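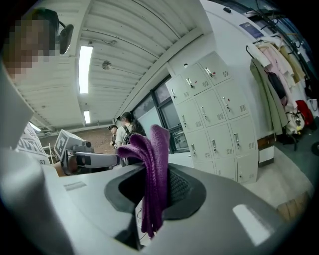
What does a mobile operating system check before it lets an app read the clipboard?

On most current systems it checks that the app is in the foreground and has input focus. It does not check what the clipboard holds, and it does not check why the app wants it.

Chapter 6. Clipboard Access and Data Leakage

6.1 Scope

The clipboard is a shared buffer. One app writes to it, and a later app reads from it. The two apps need no relationship with each other, and the user's copy command is treated as consent for whatever read comes next. This chapter covers the consequences of that design for passwords, one-time codes and account numbers. Keyloggers and screen capture are left to Chapter 7.

Three terms are used throughout. A writer is the app that places data in the buffer. A reader is any app that retrieves it. The retention window is the time between the write and the moment the data is cleared or replaced.

6.2 The Drallumthorpe test set

Measurements in this chapter come from the Drallumthorpe test set, which contains 200 apps installed on clean devices and opened one at a time. Of these, 114 read the clipboard at least once during the test. In 51 of them the read took place at launch, before any input from the user -- a behavior referred to below as an eager read.

An eager read is not proof of bad intent. Herasus, a parcel tracking app in the set, reads at launch to find tracking numbers and offers to paste them. Brandes, a note-taking app, does the same with web links. Both apps receive the full contents of the buffer in order to test for a pattern, so a copied password reaches them as readily as a parcel number.

6.3 Retention

The password manager Garus clears the buffer 40 seconds after a copy. The timer limits the retention window but leaves two gaps. Clipboard history, where the keyboard provides it, may keep its own copy. Clipboard sync may also have sent the data to a second device, where the timer does not run.

Section 6.4 describes pattern queries, which let a reader ask whether the buffer contains a link or a number without receiving the text itself.

Share 40 | Comments 3

mtk_reader: Is 6.4 going to be posted too or only in the print version?

pelican9: Table of eager reads by app category would help. My class asked for it in September.

dorsal: Small point on 6.3 -- some keyboards skip history when the writer marks the text as sensitive. Worth a footnote.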